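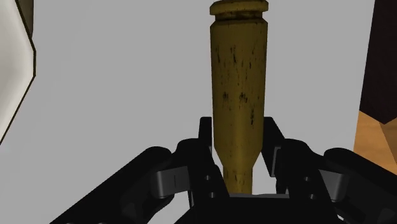 Amos Bellamy reckons you can't learn a metal from a book, you have to leave a bit of it out in the rain and go back in October. Fair point. But you do need to know what you're looking at when you go back, so we start with words.

Reading time: 4 minutes

Chapter 4
Tarnish, Patina and Dirt

Three words, often muddled. Tarnish first. A thin layer on the surface of a metal, made when the metal reacts with something around it - air, damp, sulphur, the salt off your fingers. Patina is much the same thing, given longer and liked better. Dirt is neither. Dirt sits on top and comes off with soapy water. Always try the soapy water before anything else.

Brass is the metal for this chapter. A mix of copper and zinc. More zinc, paler and yellower; more copper, redder. The copper does most of the darkening. Yellow goes to olive, olive to brown, and in bad spots nearly black. Rarely even. Handles stay bright where hands rub them and go dull everywhere else, and a fingerprint left on fresh polish can show up later as a brown mark with all it's ridges.

Compare silver, which blackens mostly through sulphur, and iron, which rusts. Rust is the odd one out. It flakes, lets the damp in behind it and carries on eating. Tarnish on brass tends to slow down once it has formed, as the layer partly shields what is underneath. Keep that difference in mind, it comes back in every section. 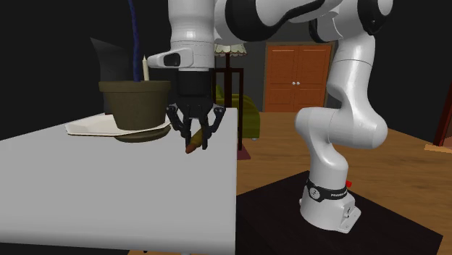

Fig. 4.1 Arm and table.

Should you clean it? Depends. The Leltmont collection holds over 260 brass pieces and leaves most of them dull. Polishing takes metal away each time, never much, but it adds up. Engraved letters go soft. Plating wears through at the corners first. The Troleck bell, which we come to in section 4.3, was polished for so many years that the maker's name can now only be read with a lamp held low to one side.

On the other hand, green powdery spots. Don't leave those. Pale green, a bit furry, comes off on a cotton bud. That is usually active corrosion and needs chloride and damp to keep going. Dry the piece, keep it dry, write down where the spots were. Ask before you scrape.

Lacquer is a third case. A clear coat over bright metal, common on door furniture and instruments. Works well untill it is scratched, then the tarnish creeps in under the edge in thin dark threads. You can't polish through lacquer. It has to come off whole.

Before you go on you will need:
a short length of unlacquered brass rod
a saucer of salt water
vinegar
cotton buds, soft cloth
a notebook - one page per test

Cut the rod in four. One piece in the salt water, one wiped with vinegar, one handled daily, one wrapped in dry tissue and left alone. Label them now. Section 4.1 picks up with the first week's results.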